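Game day crew wanted at Torkudgate Baseball Club

Casual and volunteer roles, August to the end of finals

We play baseball at Torkudgate, and we love it. The club runs five teams, from under-12s up to the senior side, and home games now pull in some 200 people on a good Saturday. It's loud, friendly and a bit chaotic, and we need more hands to keep it going this season!

If you've ever sat behind home plate muttering that the scoreboard is one out behind, this could be for you. You don't need to have played. A few of our best scorers had never seen a full game before they started (one came over from netball and now explains the infield fly rule to everyone).

What we're looking for

Scorers (four spots). You'll keep the book and enter each play into Weveo, our scoring app. Paid at $95 a game. Training is two evenings at the clubrooms, plus a practice game where you sit next to someone who knows the ropes.

Ground announcer (one spot). Line-ups, batters, pitching changes, lost car keys. A clear voice matters more than a polished one. Paid at $80 a game.

Gear and uniform helper (volunteer). You'd look after helmets, catcher's sets and 377 playing tops in every size from tiny to enormous. Most of the work is on Thursday nights, when teams pick up and drop off. You'll get a club cap, a free season pass and dinner from the canteen.
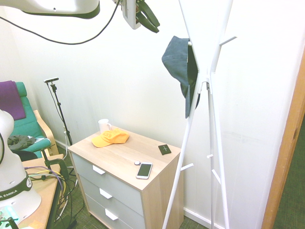 What you'll need

A current Working with Children Check, or be willing to apply for one before you start. Volunteers can get theirs free.

To be at least 16. Scorers should be 18 or over for the late senior games.

Your own way of getting to Kakik Reserve. The 695 bus stops near the Surdu Street gate, but it doesn't run after the night games – worth sorting out a lift.

To be free for most Saturday home games. We don't expect you at every one, and we're happy to build the roster around shift work, study or kids.

How to put your hand up

Drop into the clubrooms on any Thursday night after 6 pm, or fill in the form on the Get Involved page. Tell us which role you're keen on, when you're free, and a little about yourself. A paragraph is plenty. If you're after a scoring spot, let us know whether you've scored any sport before, even if it was backyard cricket.

We'll ring everyone who applies and invite you along to a training night to meet the teams. Bring a glove if you've got one – there's usually room for an extra fielder.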